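Holtora recupera a Fluvitar en una edición con portadas para todos los gustos, incluidos los discutibles

El número 30 de la serie llega a las librerías en abril con ocho cubiertas alternativas y una sola historia dentro

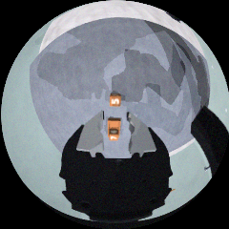
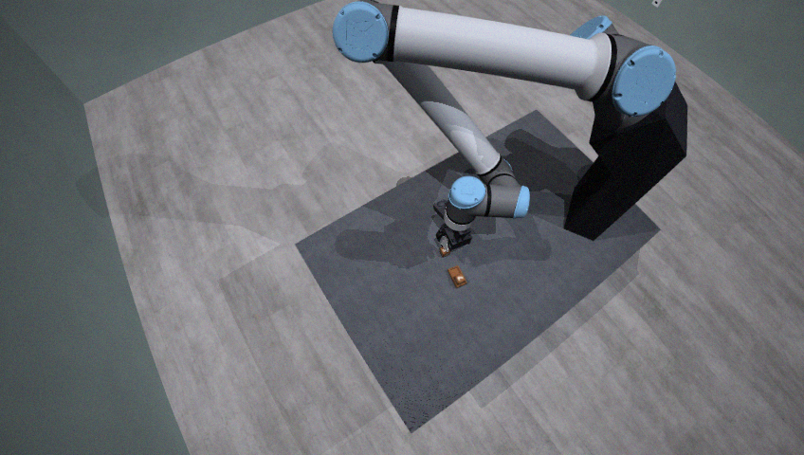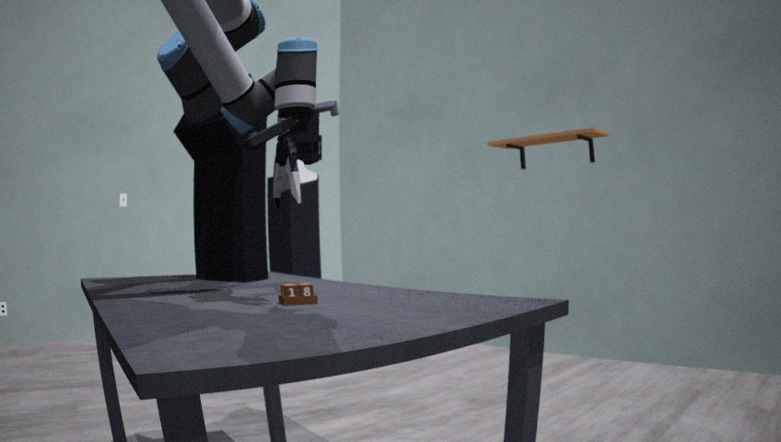 Imágenes generadas por ordenador.

La editorial Holtora publicará en abril el número 30 de Fluvitar, la serie de ciencia ficción fluvial que lleva más tiempo del previsto a punto de terminar. El guion vuelve a ser de Tomás Gilmartin, que ya se despidió de la colección en 2 ocasiones, ambas con carta a los lectores.

El dibujo corre a cargo de Thongchai Sombatkul, autor también de la cubierta principal. Las otras ocho rinden homenaje a géneros tan dispares como el wéstern, el terror de balneario y la novela romántica de quiosco. La dedicada al capitán Mac Mathúna, muerto en el número 8 y reclamado desde entonces por correo certificado, tendrá una tirada de 536 ejemplares numerados.

«Prometí que Mac Mathúna no volvería y he cumplido: solo sale en la portada», explica Gilmartin. Sombatkul, por su parte, declara estar satisfecho con el resultado y pide que no le encarguen más barcos.

La historia arranca en el puerto de Endel, donde la tripulación descubre que el río ha cambiado de sentido y que el seguro no lo cubre. Holtora recomienda la entrega a nuevos lectores, a quienes aconseja empezar por los 29 números anteriores.

Las reservas pueden hacerse en librerías especializadas. La editorial no garantiza que se pueda elegir cubierta, aunque agradece el entusiasmo de quienes piensan comprarlas todas.

Contacto de prensa: departamento de comunicación de Holtora, de nueve a dos.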